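Buying Automation, Unit 6: Reading a Vendor's Offer
Course handout, Stendstead Continuing Education
Instructor: Joscha Seidel
Revised 11/07/2018

Bring this with you. We will mark it up in class, so print it single-sided if your printer still has opinions about paper.

What we are reviewing

The product for this unit is the Fondine bench kit, sold as a two-arm workstation for handling clothes. The buyer gets a pair of arms with grippers, a framed bench, cables, control software, and a day of setup. Everything else is "available on request," a phrase we will come back to, because it appears in the brochure more often than the word "robot."

The customer in our case is Manríquez, a small business that takes in used clothing, sorts it, hangs what can be sold, and bags the rest. The owner has one question: can this thing take over some of the dull part? The vendor's answer runs to 183 pages. Your job is to get it down to two, and one of those can be a table.

Why clothes are a hard case

A cardboard box has the decency to stay the same shape when you pick it up. A shirt does not. Grab it by the hem and it is a long, thin thing; drop it and it is a lump. The arm has to find an edge it can hold, in a pile where most of what looks like an edge is a crease. People learn this as children, mostly by being told to clean their rooms.

So when a vendor says a kit "handles garments," ask which handling they mean. Picking one item out of a heap is one job. Getting it onto a hanger is another, and a worse one. Folding is its own department. A price that covers all of them without saying so should make you put your pen down for a minute.

Look too at what the garments are doing when the arms get to them. Hanging from a rod, cloth has at least one end you can predict. In a basket you can predict very little. Demonstrations tend to favor the first kind and invoices tend to assume the second.
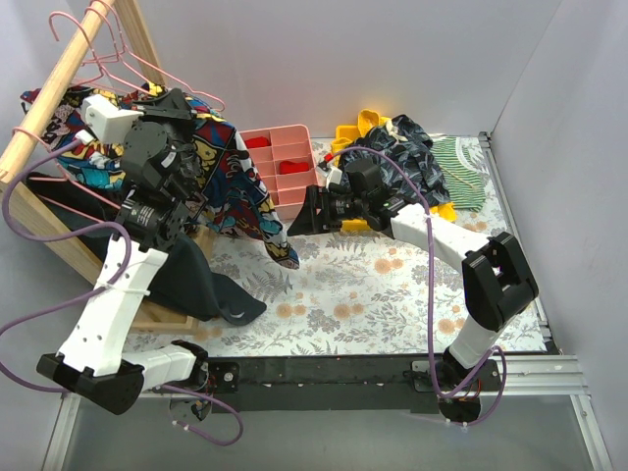

Reading time: 3 minutes to here, longer if you stopped to argue

Start with the layout, since it tells you what the customer would have to keep in order. There is a rack with hangers on the left, a divided tray by the back wall with folded red cloths in it, and a basket piled up farther to the right. That is three ways of storing cloth within reach of the same pair of arms. Each one needs a place, and somebody on the payroll has to keep it there. The brochure calls this "flexible." Ask what happens if the rack moves by the width of a hand. Ask for the answer in writing.

Then the background. The bench is covered in a floral print with orange blossoms, and the garment on the rack has a comic-style pattern in half a dozen colors. Camera software has to decide where one stops and the other begins. If your customer's own tables are plain, good for them, but their stock won't be. Whatever test you agree on should include loud prints, dark items on top of other dark items, and stripes.

Cables next. Each arm has a purple one that loops out and around on its way back to the base. I have spent more of my working life than I would like watching people free a cable from something it had made friends with. Put a line in your review for it: who replaces a worn cable, how long it takes, and whether the bench can run on one arm in the meantime. The Fondine contract has a section headed "Consumables" that lists gripper pads and is silent on cables. Silence in a contract is generally a price.

What the offer includes, and what it says it includes

Setup: one day on site. Our customer's building has stairs. The offer assumes a loading dock.

Training: two people, half a day. No mention of what happens when one of them quits, which in this trade is a matter of when.

Software: first year included. Renewal "at the prevailing rate." Write "prevailing over whom?" in the margin.

Speed: given as garments per hour under standard conditions. Standard conditions are defined in an appendix, and the appendix refers you back to the main text. I have asked Fondine about this and will report if they answer before the end of term.

Support: by phone, plus a visit if the phone doesn't help. The visit is billed from their nearest office, in Ukholm. Look up Ukholm before you add the mileage – some of you last April did not, and your totals were very cheerful.

A fair word for the vendor

I don't want you to leave thinking the kit is bad. Plenty of decent machines are sold with dreadful paperwork. The bench is laid out so you can see what is going on, the parts look easy enough to get at, and a company that puts real, awkward laundry in front of its arms has earned a hearing. The question is whether it suits a customer who needs the clothes sorted by closing time and has no engineer on staff.

For next class

Write the two-page review. State the one task you would pay for first and leave the others out, however tempting. Propose an acceptance test using the customer's own stock, picked by the customer, with the vendor out of the room. Say what result would make you send the kit back, and who pays for the truck.

Reviews that use the word "solution" as a noun for a machine will be returned unread. I will know.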